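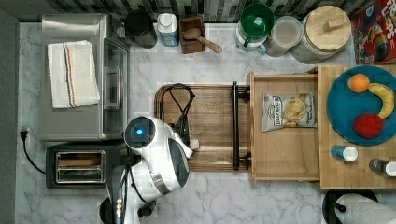
Trinance to Buy Two Kitchen Arms, Puts Off Decision on the Rest

Aug 13, 2020

Trinance will buy 2 robot arms for its kitchen program this year and wait until next August to decide on more. The original plan called for 6.

The order goes to Drondari, which also bid on the service contract. A second bidder, Wadis, offered a lower price per arm but left out spare grippers, cables and shipping. Once those were added, the two bids were close, and Trinance went with the supplier that could deliver sooner.

The budget sets aside 244 staff hours for the first year, of which 228 are for setup and operator training. The remaining hours are for routine checks. Trinance said its earlier plan had no separate line for staff time and would have run over before the last arms were in place.
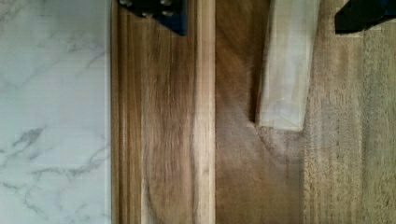 Marble countertop and wooden board, seen from the gripper.

Counters are a separate item in the plan. Each arm needs its own work area, with power within reach and enough clearance to move over a cutting board or an open drawer. Trinance will fit out two counters now and leave the other bays as they are. Appliances and small kitchen goods will come out of the general supplies account, so they do not appear in the equipment total.
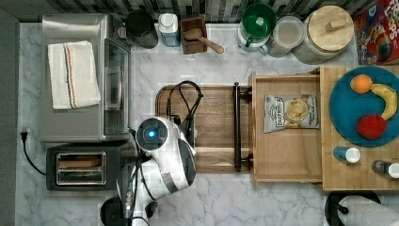

Alexiou said the smaller order was the right call but warned that a long gap could cost money later. If the arm model changes before the second purchase, it said, the buyer could end up stocking two sets of spare parts. It suggested getting next year's price in writing before the first delivery.

Drondari has agreed to hold its price on additional arms through next August. The hold does not cover grippers, which are quoted separately. 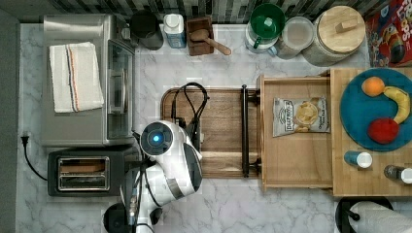 Will the money for the other four arms be kept in reserve?

Half of it will. The other half goes back to the general equipment fund and would have to be requested again next year.

Delivery of both arms is expected before the end of the year. Payment is split between the order date and final acceptance, and the service contract begins on acceptance.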